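The rules taped up next to the stand

20 Jun 2020

Since January I have been working on a produce handling task, and most of what I have learned has gone onto a sheet of paper taped to the wall. A few people have asked for the sheet. It makes little sense without the reasons, so I am writing some of them out.

The setup is a market-style stand with open compartments and artificial vegetables. The arm picks one item at a time and moves it to or from a bin. We call the job Cumadora, after nothing in particular. So far we have logged 700 attempts, and I went back through all of them last month to see which ones we could use. We threw out 137. Very few of those were dropped vegetables. Mostly the notes were missing, or someone had changed the layout halfway through a batch and not written it down.

So the first rule is about the log. One line per attempt, written before the next attempt starts. The line has the item, the compartment, which arm, and the result. Result is one of four words: placed, dropped, missed, stopped. We used to allow free text and got things like "sort of ok", which I could not sort into anything.

The second rule is that the stand stays put. We marked its corners on the carpet with tape. If it gets bumped, the batch ends there and a new one starts, even if it only moved a little. Elsie Stockdale argued for this one and I was against it for weeks. She was right. Three of my batches from February were useless for comparing anything.

Third, one item in the gripper. If two leeks come up together, the attempt is stopped and both go back. It is tempting to let it run.

Fourth, pick from the near side of the pile first unless the batch sheet says otherwise. With the cabbages this matters a lot. They overlap, and reaching over one to get to another tends to roll the first one toward the rim. 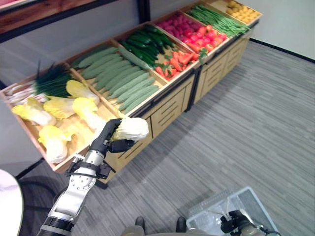 Napa cabbage in the gripper, at the front edge of the stand.

Fifth, no hands over the stand while the arms are live. I would have put this first, but it was already on the Howells safety card by the door and I didn't want two versions of the same rule with slightly different wording. We had that at Zultwood, where the wall said one distance and the binder said another, and people picked whichever was shorter. If a rule exists somewhere, point to it and leave it alone.

The sixth rule is about the second arm. When only one arm is working, the other has a parking position, and the person running the batch checks it before starting. Over the bin is fine. Over the stand is not. This came from a run of 85 attempts where the idle arm had been left in a slightly different spot each time, and I could not tell whether the slow reaches were a real problem or just the planner steering around it.

Seventh, restock by the photo. There is a printed picture of each compartment layout, and between batches you match it as well as you can. I don't ask for exact. Loose items should be loose and packed items should be packed – the cucumbers lying side by side are a very different job from the cabbages lying any which way, and if somebody tidies the cabbages into a neat row we are testing something else.

I took two rules off the sheet. One set a speed limit for the wrist, which belongs in the config file and is there now. The other said to wipe the gripper fingers every 50 attempts. I still do it, but I have no numbers to show it helps.

Statulstead is starting the same task with a different arm, and I sent them the sheet with attempt 313 from our log as a sample line. They wrote back asking what counts as "placed" if the item lands in the bin and bounces out. We had been calling that dropped, but it wasn't written anywhere. It is now.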